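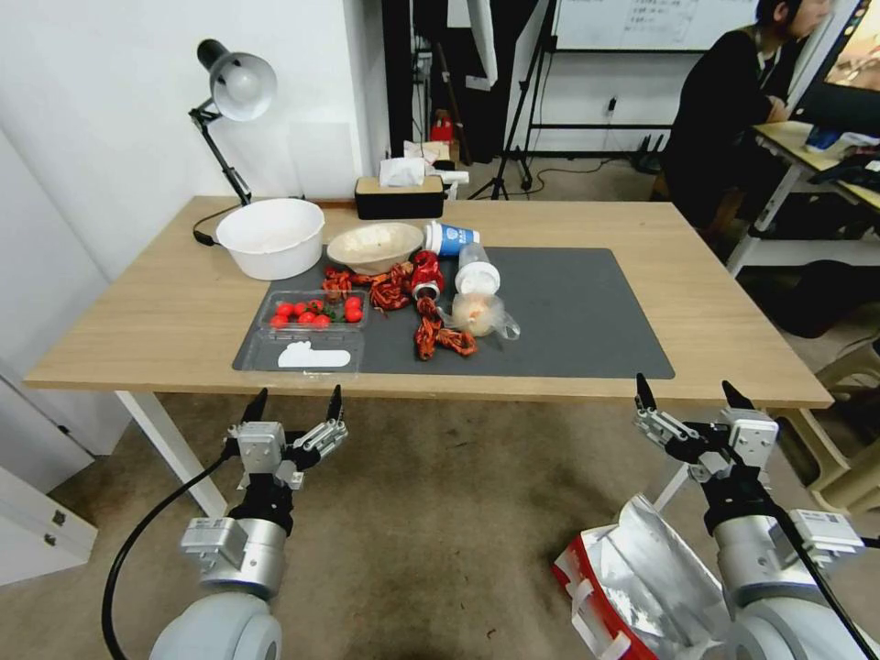
Photo: Delitz Picture Library

How does a prize draw work?

A prize draw is a way of giving something away by chance. Each person who takes part has an entry. One entry is picked, and its owner receives the prize. No skill is needed, so a draw is different from a competition, where the best answer or drawing wins.

Entries and numbers

Most draws on websites begin with a form. When the form is sent, a computer adds it to a list and gives it a number. If a shop called Okari receives 300 entries, the list runs from 1 to 300. Each number must appear only once. If a person has sent the form twice and the rules allow one entry each, the second is deleted before the draw.

What is chance?

Your chance of winning is the number of entries you have, divided by the number of entries altogether. With one entry in the Okari draw, your chance is 1 in 300. If there were 1,000 entries, it would be 1 in 1,000, so it would be smaller. Entering early makes no difference, provided the form arrives before the closing date.

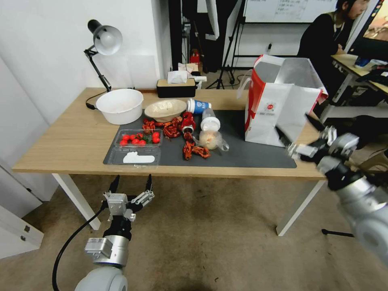
Picking the number

A small draw can use paper slips. The slips should be the same size and folded the same way, and they must be mixed well. A large draw uses a random number generator. This is a program that gives a number from the list, with every number equally likely. The owner of that number is the winner.

Reading the rules

The rules state when the draw closes, what the prize is and who may enter. Many draws have an age limit, such as 16. They also state how long a winner has to reply, for example 30 days. If no reply comes, another number may be picked.

Check the rules with an adult before giving your name or address to any website.

Words to know

Entry: one place in the draw.
Random: decided by chance, with no pattern.
Closing date: the last day for entries.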